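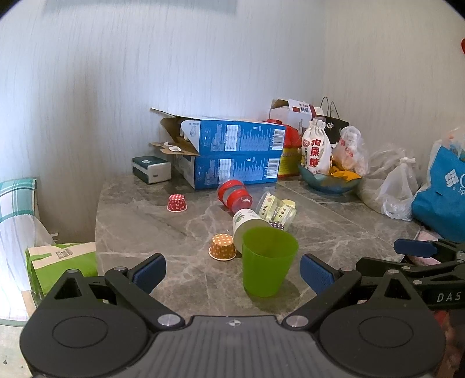 收桌子这件事，家里每个人都觉得自己会，区别只在于谁先站起来。机器也一样，宣传片里的机器站起来得特别快，杯子碟子一件一件归位，背景音乐还没放完，桌面已经能照出人影。我写家务小窍门这个栏目，隔三差五就收到来信，问现在买一台能收桌子的机器到底值不值，或者更直接一点，问能不能再忍一年，等它便宜了再收桌子。我的建议是先看看夹爪要对付的都是些什么东西。一只立着的绿色塑料杯，上宽下窄，两片蓝色指垫从两边过来，这是整张桌子上脾气最好的客户。旁边躺着的瓶子就差一些，再往后那些敞着盖的纸盒、打了结的塑料袋，就是另一个行业了。

所以这一页换个写法，按东西来分。每一样先说机器目前能指望到什么程度，再说人手怎么收省事，最后如果有办法让两边都轻松一点，也写上。很多整理的办法本来就是给人用的，机器沾光而已。家里没有机器的，跳过前半句照样能看。

先把桌子分成三种东西

收桌子慢，通常慢在每拿起一样东西就想一次“这个放哪儿”。Zahira Liew在一间小餐馆管后厨，她教新来的人只问一个问题：它捏了会不会变形。硬的，比如杯子、碗、罐子，先走。半硬的，纸盒、塑料瓶、纸杯，第二批。软的，袋子、抹布、包装纸，最后一把抓走。

这个顺序对人有用，是因为硬东西占地方又怕碰，先挪开，后面可以放开手脚。对机器更有用。硬的东西夹哪儿都差不多，半硬的要看力气，软的要看运气。我在好几家的演示里留意过先后，机器大多也从硬的开始，到了软的那一批，画面通常就切走了。

照这个办法收一张堆得满满当当的桌子，准备三样家伙就够：一个托盘放硬的，一个敞口纸箱放半硬的，一个大袋子放软的。托盘要有边，纸箱不要太深，袋子最好能自己站住。袋子站不住的话，套在椅背上，用两个晾衣夹夹着口。

杯子：立着的最好办，躺着的先扶起来

机器对立着的杯子已经很有把握。两根手指从两边靠近，碰到，合拢，提起来，这一串动作放在厂里做了很多年，搬到家里无非是杯子花样多一点。麻烦在于半透明的和全透明的。镜头看透明杯子，看到的多半是杯子后面的东西，所以它有时会很认真地去夹一团空气，神情比谁都笃定。

想照顾一下机器，透明杯子可以套个布杯套，或者杯身缠一圈有颜色的橡皮筋。橡皮筋还有个好处，来客人时一人一个颜色，省得到后半场人人都在闻杯子认主。

人手收杯子，有两个小办法。

同口径的杯子才摞，不同口径的宁可多跑一趟。塑料杯硬摞在一起会吸住，拔不开时往里面那只倒凉水，外面那只泡温水，等一会儿轻轻一转就出来了。玻璃杯也是这个道理，水温别差太多，别用滚水。

躺倒的杯子先看杯口朝哪边。杯口朝自己，伸两根手指进去，一勾一提就立起来；杯口朝外，托着杯底往上推。听起来像废话，可是你真去看人收桌子，十个里有好些是捏着杯身往起拎的，剩的那口茶就顺着袖子回家了。

瓶子：滚，是它的爱好

躺着的圆瓶子，人拿起来不费脑子，机器要想半天。夹得正，没事；夹得偏一点，瓶子就滚，滚到哪儿算哪儿。上了年纪的夹爪会追，新的会停下来重新看，两种都不算快。

治滚的办法非常便宜。厨房台面铺一块防滑垫，就是垫抽屉的那种网格垫，剪成托盘大小。瓶子横着放上去基本不会走。没有防滑垫就用一条拧干的毛巾，卷成条，瓶子靠着它放。工具间里横放的喷漆罐、机油瓶也这么治，我见过有人拿旧瑜伽垫裁成条，铺满整个架子，比买的隔板还听话。

空饮料瓶要回收的，倒净，拧掉盖，踩扁，再把盖拧回去。盖子不拧回去，瓶子过一会儿会自己鼓起来，在袋子里嘎巴一声，深夜听了很提神。标签撕不撕，看你们那里的规定。撕不干净的胶，用食用油抹一层，放到洗完碗再来擦。

有一种带滚筒传送的台面机叫Lurkow，专门把瓶子排成一行送到水槽边。我家试用过，从二月一直摆到天气转热。它排瓶子排得不错，前提是你得先把瓶子一个一个放到它上面。放完我通常已经站在水槽边了。

纸杯：一捏就认输

纸杯看着像杯子，收起来像纸。人手知道它轻，捏上去自然就轻了，机器得有人告诉它。力气调小，遇上里面还有水的纸杯就提不住；力气调大，空杯子当场扁掉。好一点的夹爪会边合边试，碰到阻力就停，慢是慢，杯子能保住。至于保住一只用过的一次性纸杯有什么意义，这个问题机器不问，我也是写到这里才想起来。

真要让机器收纸杯，倒扣着放最稳。杯口那一圈卷边是整只杯子最硬的地方，扣在下面，杯身不容易翻。人手收就反过来，杯口朝上，套进同一只里，套到拿不下为止，整条塞进垃圾袋的角上。里面有剩水的先集中倒进一只大杯，别一只一只往水槽跑。

纸杯别急着全扔。干净的留几只，可以这样用：

杯底戳个洞，绳子从洞里穿出来，线团坐在杯里，包扎的时候绳子不打架。

剪掉上半截，放螺丝、图钉、拆下来的小零件。拆什么东西就在杯壁上写什么，装回去的时候你会感谢自己。

钻天花板之前，在杯底中间钻个孔，把钻头穿过去，杯口朝上接灰。这招比任何吸尘附件都便宜，缺点是样子不大威风。

烘焙纸托：机器的小冤家

要是让我挑一样东西考机器，我不考碗，也不考瓶子，就考蛋糕纸托。它轻，有褶，捏哪儿哪儿软，吹口气就换地方。两片指垫从两边合过来，它有时被推走，有时被捏成一片，有时乖乖起来了，到半空又自己掉下去，飘得还挺好看。颜色倒是帮忙，橙的、红的、紫的，在灰色台面上很显眼，看得见这一关是过了，剩下的全是手上的事。

人手也别一只一只捡。拿一只站得直的当底，其余的口朝同一个方向扣进去，几下就成一摞，摞好了反而有点分量，夹得住也站得住。没用过的纸托最好连摞收进一只带盖的硬罐子，罐口比纸托大一点就行。收在塑料袋里的，下次拿出来多半已经压成了书签。压扁了也有救，套在一只口径合适的小杯外面，用手掌拢一圈，搁一晚，褶子能回来大半。

纸托平常还能拿来分零食，分药片，分扣子。给小孩分零食尤其好用，一人一只，颜色自己选，选完不许换。最后一条规矩执行起来有难度，机器在这方面也没有进展。

要是纸托和纸杯混在一起，躺的躺、歪的歪，先把纸杯拿走再说。那只侧躺着的白纸杯一挪开，橙色的和紫色的纸托就都露出整个身子了，后面那只浅黄的本来就站着，留它最后当底最合适。
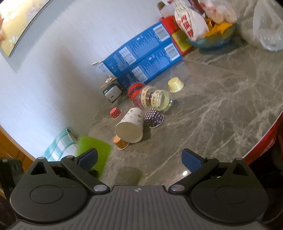 纸盒：先让它闭嘴

敞着盖的纸盒，机器看着像四面墙加几只翅膀，不知道该捏哪儿。捏翅膀，一提就撕；捏盒身，常常张不了那么大的口。人也烦它，因为它占的地方比里面装的东西多得多。

办法是遇到空盒就压平，别攒着。压之前看一眼里面，小配件、说明书、干燥剂最爱留在底部那层隔板下面。胶带用美工刀沿缝划开，刀片只推出一小节。压平的纸板竖着插在冰箱和墙之间，或者门后，别平铺在地上，平铺的纸板很快就变成了新的桌子，上面又会长出纸盒来。

还要用的盒子，盖子折进去，四片叶子一片压一片地转着插，不用胶带也能合上。两只同样大小的摞在一起，标签朝外，朝同一个方向。朝同一个方向这条，对自己有用，对机器也有用，它认字认条码都比你有耐心，你得把脸转给它看。

Dimas Govindasamy在一家小五金厂管装配线，厂里装了一条Rokum搬箱子的机械臂。他跟我说，机械臂到厂之后，最忙的是给箱子封口的那位。开着口的箱子机械臂一律不收，停在那里等，亮黄灯。从前封口马虎一点，搬箱子的人骂一句也就搬了，现在骂都没得骂，大家只好把口封好。他讲这件事的时候很得意，我听着倒觉得，那盏黄灯比机械臂值钱，单卖我就买。

塑料袋：请人来

打了结的塑料袋，透明的，里面还有东西。到目前为止，这类活我劝各位自己来。袋子没有固定的形状，镜头看过去一片反光，捏起来薄得几乎没有厚度，捏住了也不知道里面的东西往哪边坠。

解死结的办法：先把结上头那撮拧紧，拧成一根细棍，往结里面推，推松了再拉。比用指甲抠快，指甲也保住了。实在解不开，从结的下面剪，袋子还能再用一回。

收袋子，叠三角的、卷筒的、塞纸巾盒的，我都试过，能坚持下来的只有塞纸巾盒。空纸巾盒粘在柜门里侧，用一个塞一个，满了就停止从超市往家拿。厚一点的纸购物袋，提手朝内折，对折再对折，立着排在一只大纸袋里。大纸袋只许有一只，装不下的当天出门用掉。

抹布和盖布

软布这一项，机器近来有点长进。摊开的布，它能捏住一个角提起来；团着的布，它也能抓走，抓走之后放在哪儿都还是一团。叠布有专门的机器，Ngui那种像个小冰箱的叠衣柜，你把衣服夹在入口，它在里面嗡嗡转一阵，下面吐出来一块方的。我算过，夹衣服的工夫够我叠完一半，另一半时间用来站在旁边听它嗡嗡。

人手的窍门就两条。抹布按用处分颜色，擦桌的一个色，擦灶台的一个色，擦地的随它去。颜色分开了，不管谁收都不容易放错，机器认颜色也比认料子准。第二，抹布别塞在碗里，别搭在食品袋上，洗过挂起来，挂的时候展开，一夹一条。潮的抹布团着过夜，第二天的味道会替你提醒全家。

椅背上搭的布，顺着椅背的竖线对折，搭下去左右一样长就不会往下出溜。老往下掉的，在布里侧缝一小段松紧带，套过去。

扫地机：已经能用，脾气也看熟了

说点让人高兴的。地面这一块，机器是真的能顶事了。平地，没有线，没有袜子，没有流苏地毯，它比人勤快，每天都去，也不抱怨沙发底下太矮。

要让它顺当，地上的准备还是得做，我的做法是睡前绕一圈，手里拎个篮子，见到不属于地面的就往里扔。充电线用长尾夹夹在桌沿。流苏地毯把穗子往下掖，用双面胶压住。椅子脚多的餐桌，把椅子倒扣上桌，或者干脆每周只让它进去一回，我家定在星期三，别的日子那块地方设成禁区。

滚刷上的头发，用拆线刀顺着槽划一道，比剪刀好使。尘盒倒之前先在袋子里套好再开盖。滤网拍干净了再装，能水洗的一定等干透，没干透装回去，出风口会有一股雨天公交车的味道。边刷变形了，用热水泡一下，捋直，放凉，能再撑一阵。

擦窗、洗碗、灶台

擦窗机我保留意见。大片落地窗它行，小格窗它走两步就得搬一次家，搬的人是你，站在梯子上的也是你。安全绳一定要扣在屋里牢靠的地方，别扣窗把手。人手擦窗，挑阴天，玻璃晒热了水干得快，全是印子。里面横着擦，外面竖着擦，留了印一眼就知道在哪一面。

洗碗机早就算不上新鲜，可它至今没学会自己装碗。眼下有人在教机器装碗，盘子一片片往架子上插，看着很解压，速度适合退休生活。自己装的话，大件靠边，碗口斜着朝喷水的方向，勺子一把正一把反，免得叠在一起。木柄的、带金边的，手洗。轻塑料盒放上层，拿个大点的压着，要不它会在里面翻个身，接满一盒脏水等你。

灶台这一项，我没见过哪台机器擦得让我服气的。油渍先捂后擦，厨房纸打湿，撒一点小苏打，铺上去，去忙别的，回来一揭一抹。别用钢丝球蹭亮面的石材台面，酸的东西也少沾，柠檬水洒了马上擦。石材反光强，机器看了也晕，想让它看清楚，先把顶上那盏直射的灯关掉，开旁边的。

工具间的几样活

家里有工具间、小作坊的读者常问螺丝能不能让机器分。能，前提是螺丝散开，别成堆。成堆的螺丝在它看来是一件东西，一件长满刺的东西。人手分螺丝，拿块磁铁包在塑料袋里去吸，吸上来把袋子翻面一抽，全落进盒子，磁铁上不沾铁屑。先分长短，后分牙型，铜的铝的吸不上来，自然就留在桌上了。

扳手、钳子挂墙，背后描个轮廓。轮廓一描，少了哪把一看就知道，借走的人心里也发虚。以后真有机器替你归位，轮廓就是现成的座位表。

台钳口垫两片旧皮带或者橡胶，夹什么都不伤面。夹爪指尖上贴那层带纹路的软垫，用意差不多，硬碰硬总有一方吃亏。自家的捡物夹老打滑，也可以照办：剪两小片有纹路的橡胶手套，用强力胶贴在夹口内侧，晾一夜再用。夹灯泡、夹掉到洗衣机后面的袜子，手感立刻不同。

怎么试一台会收桌子的机器

如果还是想买，去店里看的时候别看它们摆好的那张桌子。自己带东西去。我每次带一个布袋，里头是一只透明杯、一只纸杯、几个蛋糕纸托、一个系了结的塑料袋。店员看见纸托，表情就有变化了。

东西别摆整齐，随手一倒，该躺的躺。先看它从哪件下手，再看失手之后怎么办。会停下来重看一遍的，可以接着聊；夹空了还一路送到目的地，对着托盘郑重松手的，谢谢再见。再问清楚指垫能不能自己换，换一对什么价。还要问它张到最大是多宽，回家量一量自己最粗的那只罐子。

我看过一台Zisance，标签上写能识别631种家居物品。我把纸托放上去，它看了一会儿，认成了花。店员说这也不算错。后来它去夹，花被推到桌沿，掉了，我弯腰捡的。

请它进门之前，家里也要腾地方。台面靠墙的杂物往里收一掌宽，前沿空出来，它和你都需要有个落手的地方。吊柜下面别挂东西。碗筷的位置定死，一旦定了就别按心情换，人找不到会问，机器找不到会一直站着。

眼下的分工

我家现在这样分：地归机器，碗归洗碗机，装碗归先吃完的人，桌子归我。客人走后我放一段广播，按硬的、半硬的、软的三趟收，到软的那一趟通常赶上天气预报。

读者来信里有一封问，老人手没力气，捏不住瓶盖和碗沿，买机器又太早，有什么能用的。先别买机器，买一块硅胶隔热垫，拧盖子时包着拧；碗换成带外翻沿的，端的时候四指有地方托；杯子选腰身收进去一点的，别选光溜溜的直筒。桌上少放薄东西，纸片、塑料袋用长柄捡物夹，坐着就能收，夹口照前面说的贴上橡胶片。托盘底下也垫一张防滑网，端着走的时候碗不会滑。

下次写冰箱门封条怎么清。问蛋糕纸托能不能水洗的几位，纸的不能，硅胶的可以，洗完倒扣着晾。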